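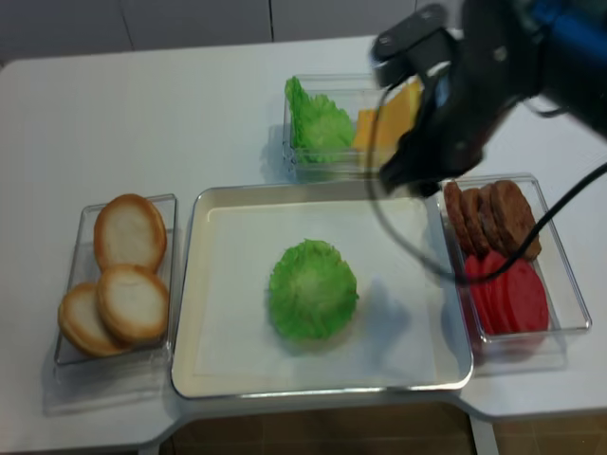
SOFTWARE NOTES, 23 June 2024

Quick one from the Praltham bench as half of us are away and the other half are fighting the network switch. Planner news first, then perception, then the boring bit about logs. Please do read the boring bit.

Planner

The old burger task was one long script. Bun, patty, cheese, and so on, every step waiting on the one before. Fine till something slipped, then the whole thing sulked and you had to start over. That's gone now. Wunine (the new task planner, for anyone who missed the last two of these) keeps a list of what ought to be on the tray and what the camera thinks is on the tray, and picks the next move from the gap between them. So if a leaf lands before the bun it doesn't carry on regardless and stack a patty on top. It stops, works out that the lettuce is in the wrong place in the order, and either shifts it or asks.

Asking is still a bit rubbish. The prompt comes up in the same terminal as the joint warnings and scrolls off before you've read it. Will fix. If you want to fix it before me, go ahead, it's in the operator folder and there are no tests to break.

Recipes are plain text files now, one ingredient per line, bottom to top. You can change the order without touching any code. You cannot yet say "two of these", you have to write the line twice. Somebody will ask for quantities. Somebody can write the parser.

Perception

Retrained the ingredient finder on 3000 frames, up from 2086. Buns and tomato are solid. Patties are OK but when they stand in a row it still likes to see two as one fat one, and then the grasp point ends up in the join and you come away with both or neither. Current workaround is to always take from the end of the row. Crude but it's held up all week.

Cheese is cheese. Slices stacked flush together have no edge worth the name and depth is no help at that thickness. I've put a confidence floor on it so that it refuses rather than guesses. Expect more refusals. That is on purpose, please don't lower the floor and then forget to tell anyone.

Lettuce was the one I expected trouble from. Every leaf a differnt shape, no sensible centre. In the end we dropped the centre idea and now look for the highest bit of ruffle with clear space either side for the fingers, then pinch there. The other end hangs where it likes.

Which leads to the placing problem. The controller knows where the fingertips are. It does not know where the bottom of the leaf is. With a patty you can pretend it's a rigid disc and be near enough. With a leaf you lower to the height you'd use for a patty and the thing has already folded up on the bun, or else it's off to one side and you let go over nothing useful. So there's a new step, hang check, before every leaf goes down. Arm pauses, takes one look, finds the lowest point of green, and works out the offset from the grip. Then it lowers to suit. Costs 40 frames of waiting, worth every one as far as I'm concerned.
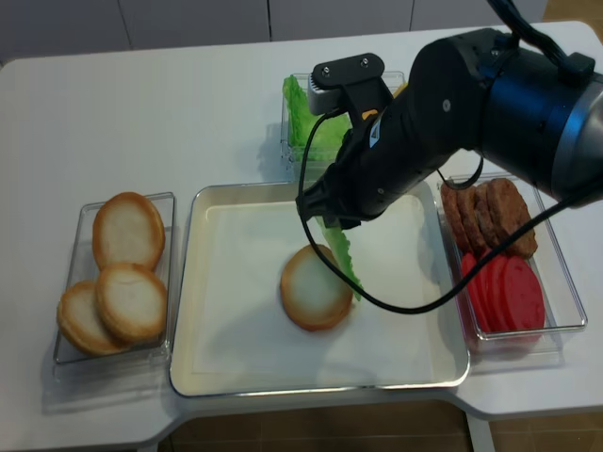 Gunhild Juhl: I'd argue with the pause. If the arm is still swinging the leaf when you take your one look, the offset is wrong before you've used it, and if you wait for it to settle you're wasting time on every leaf for the sake of the floppy ones. Track it on the way down instead. The camera is running anyway.

Fair. The reason it isn't done that way yet is that the tracker loses the leaf near the bun, worst in the shadow from the arm, and I'd sooner have one slightly stale number than a stream of nonsense. But yes, that's the direction. Branch is called leaf-follow if anyone wants a look. It runs. Wouldn't say more than that.

Control

Small stuff. Gripper force is now set per ingredient instead of one value for the lot, it lives in the recipe file next to the name. Approach speed is capped near the tray. Also the cable is finally in the collision model, as a fat soft tube, badly. The planner had no idea it existed and was happily plotting routes through it. Tube is too fat, so you'll get some silly detours round the right hand side of the tray. Leave it fat for now.

Logs (the boring bit)

Every run writes to Rurnimari now, not to your home folder. One run, one entry, with the recipe, the planner decisions and the reason it stopped. Please fill in the reason. There are 33 runs in there marked "other" and I can't do a thing with any of them. "Other" is going away in September whether or not we've agreed on a better list.

If you need the old logs, the Kofler import script will pull them across but it mangles timestamps on anything recorded before the clock change. Known, not fixed, low on the pile.

Next up: quantities in recipes if someone bites, seperate window for the operator prompts, and another go at cheese. Send me your worst cheese frames, the worse the better. Same place as usual.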